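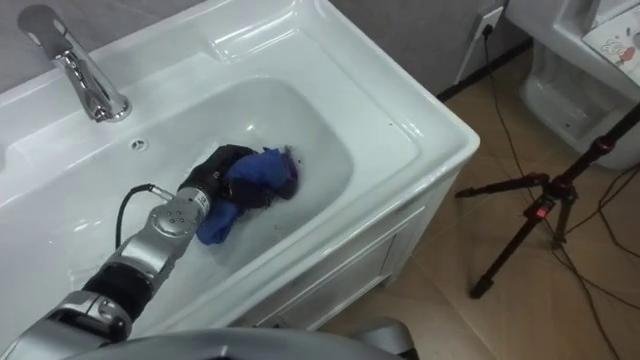 FOR IMMEDIATE RELEASE

Rastik Museum to Open New Gallery on River Gods and Household Spirits of the Prornach Valley

PRORNACH – The Rastik Museum of Folk Belief will open a new permanent gallery in March, given over to the old religion of the Prornach valley. River gods, hearth spirits, the lot. It is the largest thing the museum has done since moving into the former Bühler grain hall, and it takes up the whole of the second floor.

The gallery is called Under the Threshold. It holds 95 objects, most of them small. Clay figures, carved door posts, bread stamps, iron bells, two painted cradle boards. Many have been in storage for decades and have never been shown to the public.

At the center of it is Jiritz, the river god, who was feared more than he was loved. In the stories he owns every bridge in the valley and expects to be paid for the use of them. People dropped a crust or a button over the rail before crossing. Brides dropped a ribbon. Millers gave the most, having the most to lose, and in the older tales a miller who skipped a year would find his wheel turning backward at night.

Below Jiritz came a crowd of lesser powers. It is not clear how they ranked and the tellers did not agree among themselves. The visitor will meet the Ash Aunt, who lived behind the stove and hated whistling. Also the Long Brother, who walked the field edges at noon and could be sent off by naming three kinds of grain. Also the six Frost Daughters, each with her own week of winter. The sixth is the kind one. Children left her a spoon of honey on the sill.

The museum has kept the disagreements in. Where a village on the east bank told a story one way and the west bank told it another, both versions are on the wall, side by side, same size type. In the east Jiritz has a wife. In the west he ate her. Visitors can make up their own minds.

Highlights include:

The Bühler Post. A carved oak door post, a little over 6 feet tall, with a face at the top and a fish at the bottom. Found in use as a shelf support when the grain hall was cleared. The face is badly worn on one side, probably from people touching it on the way in.

The crossing hoard. A group of buttons, pins and small coins taken from the mud under the old footbridge when it was replaced. On show together in one long case, in the order they came out.

The listening room. Recordings of valley stories in the local dialect, with printed translations to hold while you listen. The longest runs nearly half an hour and is worth sitting down for.

The winter table. A full table laid as it would of been for the last night of the Frost Daughters, with the bread shapes baked fresh by the museum kitchen every month.

All labels are in large type. There is a lift, and there are folding stools by the entrance to the gallery – please take one, and please bring it back. Bags bigger than a day pack go in the lockers on the ground floor.

School groups are welcome on weekday mornings and should book ahead. Each class gets a story session and a clay session, in which pupils make thier own hearth figure to take home. Clay session is limited to one class at a time. The teachers' pack covers the main figures, a map of the valley, and a short play for the classroom with parts for everyone.

A catalog goes on sale the day the gallery opens. Roughly 200 pages, color throughout, with all the stories printed in full. The first 100 copies come with a fold-out map of the bridges and what each one was owed.

Press preview will be held the morning before opening, doors at 9:30 a.m., coffee from 9. Please reply to the press desk to be put on the list. Space in the listening room is tight so tell us if you want to record in there and we will give you a slot.

The museum is open 10 a.m. to 5 p.m., later in summer. The new gallery is included in regular admission.

About the Rastik Museum
The Rastik Museum of Folk Belief collects and shows objects and stories connected with the old religion of the Prornach valley and the hills around it. Home is the Bühler grain hall, by the lower bridge.

Press contact: Press Desk, Rastik Museum of Folk Belief, Prornach
Photos of gallery objects on request, please say print or web.

ENDS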